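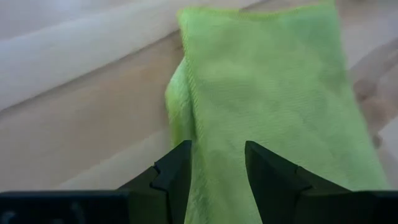

Pinças, panos e paciência

26/11/2019

Já passava da hora de voltar a escrever aqui, eu sei. Desde outubro que prometo um texto sobre a troca de pinças e fui sempre adiando, em parte por causa do trabalho e em parte porque queria ter alguma coisa decente para contar. Agora tenho (mais ou menos!), portanto ponham a chaleira ao lume, que isto vai ser comprido.

Para quem chega de novo: tenho um braço pequeno em cima de uma mesa de madeira, num quarto que em tempos foi de hóspedes, e há meses que ando a tentar que ele dobre panos. Os blocos e as caixinhas ficaram para trás no verão, eram fáceis de mais e já me aborreciam. Pano é outra conversa. Pano muda de forma quando lhe tocamos, foge, enruga-se, e a posição que calculámos com tanto carinho deixa de servir ao fim de um segundo.

Comparei 2 pares de dedos. Os primeiros são os Pramthorpe, largos, com almofada de borracha na ponta, que vieram com a pinça e com os quais trabalhei até há pouco. Os segundos são os Drurkuvura, pretos, angulosos, a afinar para a ponta, com um pequeno degrau na face de fora que não sei bem para que serve mas que me agrada à vista. Montei-os um sábado à tarde, com música, e demorei o dobro do que devia porque deixei cair um parafuso para dentro do rodapé.

O pano de teste é de microfibra, verde-lima, felpudo. Escolhi-o pela cor, confesso, que contra a madeira clara se separa lindamente na câmara do pulso e me poupa uma data de afinações na segmentação. Só depois percebi que o pelo ajuda muito os dedos finos, que se enterram um bocadinho nas fibras, e que a bainha, com aquela fila de pontinhos miúdos, é um sítio ótimo para agarrar, por ser mais firme do que o resto.

Fiz 100 tentativas com cada par, 200 ao todo, espalhadas por várias noites. A tarefa era sempre a mesma: descer sobre o pano dobrado, apanhar a aba junto à bainha, levantar e pousar do outro lado. Com os Pramthorpe, o problema mais comum era apanhar duas camadas em vez de uma. A borracha agarra tudo o que encontra, coitada, e lá ia o pano inteiro pelos ares. Com os Drurkuvura isso quase desapareceu, mas ganhei um problema novo: se a descida fica um nadinha alta, as pontas fecham no pelo, levantam meia dúzia de fibras e largam tudo a meio do caminho. Acabei por baixar a altura de fecho cerca de 7 décimas de milímetro e melhorou bastante.

Quanto à câmara, continuo com ela no pulso, a olhar para baixo por entre os dedos. Cheguei a experimentar uma posição mais alta, num suporte Ikport que me emprestaram, e via-se a mesa toda, muito bonito, só que perdia o pormenor da costura, e é da costura que eu preciso. No pulso tenho sempre o corpo da pinça a ocupar o fundo da imagem. Tapei essa faixa com uma máscara no código e não pensei mais nisso. A luz é que ainda me dá dores de cabeça: de manhã entra suave e corre tudo bem, ao fim da tarde as sombras das dobras ficam duras e o programa vê bainhas onde elas não existem.

O controlador é o Thakur de sempre. Tem um menu que parece desenhado por alguém zangado, mas o controlo de força é mais fino do que eu esperava pelo preço, e com os dedos novos nota-se. Baixei a força de fecho para perto do mínimo e o pano segura-se na mesma.

Se me perguntarem qual dos pares recomendo, para tecido fico com os Drurkuvura, sem grandes dúvidas. Para peças rígidas guardava os outros, que perdoam muito mais um erro de alinhamento. Os Pramthorpe estão numa gaveta, limpinhos, à espera de vez.

A seguir quero passar para um pano de cozinha de algodão, liso e mole, que me parece bem mais difícil. Se alguém desse lado já tentou com dedos parecidos, deixe um comentário, por favor, que eu leio todos e respondo, às vezes tarde, mas respondo!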